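Planning the equipment budget for hand-held grippers: a thread
1/17
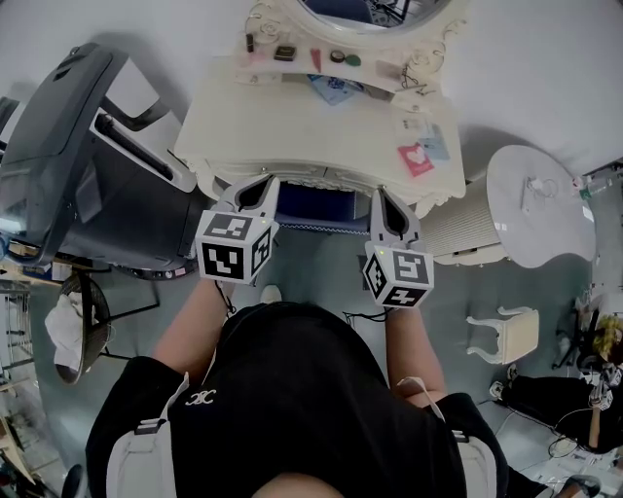
Nescombe Household Robotics Group – Data and Equipment Team

Posted 07/11/2022

2/17
In May our team was asked to write an equipment plan for the next budget year. I promised some of you that I would share how we did it. I write from the side of the person who fills in the order forms, so please do not expect much about algorithms.

3/17
First, the question we were asked: how many sets of hand-held grippers should we buy, and what else must be bought so that they are useful? One set for us means two grippers, one for the left hand and one for the right, with the marker cubes on top, the cables and a backpack.

4/17
We had two offers. Allutex sells a full set, ready to use, for 1,490 per set. Bresis sells the parts, and you print the jaws and assemble everything yourself. Bresis looks much cheaper on paper. It took me one afternoon with a spreadsheet to understand that the paper was not complete.

5/17
The Bresis price did not include the cubes, the cables, the backpack or any hours of work. Our technician's hours come from a different budget line, so in the first version of my table they had a cost of zero. Please check your own table for such a zero.

6/17
After I added the hours, the difference between the two offers became small. It was still in favor of Bresis, but then we would also be the repair service. We decided for Allutex for the complete sets and Bresis for the spare jaws, which fit both after a little sanding.

7/17
Number of sets: we asked for six and we received approval for two. I will be open that I was disappointed for a few days. Now I think two is a reasonable start, and the other four are in the plan for the second half of the year if the hours of use are high enough.

8/17
Now the part which I underestimated most: furniture. The tasks are household tasks, so the operators need household things to work on. In the photo you see the vanity corner, with the mirror, the carved frame and the small cosmetics on the shelf. The tasks here are of the type "put the lipstick back on the shelf".

9/17
In my first draft, furniture was one line called "props". The finance office returned it with a question mark, and they were right. Now we have three lines: large furniture, small objects, and consumables. A vanity table stays for years. A compact that is dropped on a hard floor does not.

10/17
For large furniture we went to Ait Brahim, a second-hand dealer not far from us. They deliver, and they accept a purchase order, which many second-hand shops do not. We paid less for the pieces than for the delivery. If you can, order all the big pieces in one trip.

11/17
A small advice about style. We at first wanted plain furniture only, because it is easy to find and easy to replace. Our operators asked for some pieces with carved edges and curved legs, as people have at home. It costs the same second-hand, so I had no reason to say no.

12/17
Storage is also equipment! Bins, wire baskets, wire shelves. Every station needs a place for the objects which belong to the next task, or the operators will carry them across the room many times per shift. I did not budget for one single bin in the first draft.

13/17
Spare parts. For each set we plan one extra pair of jaws and one extra cable per gripper. The supplier suggested more, but I prefer to order again in the middle of the year, when we know what really breaks. The jaws arrive fast. The cables had a waiting time of up to six weeks, so order these early.

14/17
Comfort of the operators should have its own line. The person carries the backpack and holds both grippers in front of the body, and this is tiring for the shoulders. We budgeted for better padded straps and for a second operator per station, so they can change places. The second operator is our largest running cost, larger than all hardware together.

15/17
Somebody will ask you why you do not buy a robot arm first. We were asked this in every meeting. Our answer: an arm needs a fixed place, a safety review and a person who can program it. The hand-held sets can be moved to another corner of the room in the same morning. The arm is in our plan for the year after, with a separate request.

16/17
What I would do differently:
– ask the operators before I write the first draft, and not after it
– get the delivery price in writing
– put a line for floor protection, as stools and chairs leave marks and the landlord will see them
– keep some money unplanned. Our finance office allows this if you call it "minor equipment".

17/17
I can share the empty version of the table, without our prices. Write me a message and tell me which spreadsheet program you use, as the formulas for the hours did not survive the conversion last time. If you have experience with renting such grippers in place of buying them, I would like to read it. We found no rental offer in our region, but we perhaps did not search long enough.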